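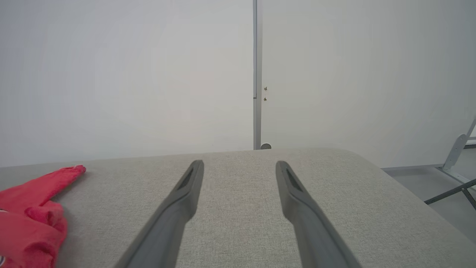
Textile Care, Unit 2: Colour and Washing
Wondwood Evening College, notes for students

In this unit we study how a dyed cloth loses its colour. There are two main causes, light and rubbing. Washing adds to the second one.

Please read before the class:
Bajpai, chapter 2, until page 88
Breder handout on wool

Grey cloth is often dyed with a mix of colours. When one of them fades first, the grey can become a little brown or green. Bring a small piece of old cotton to the April class.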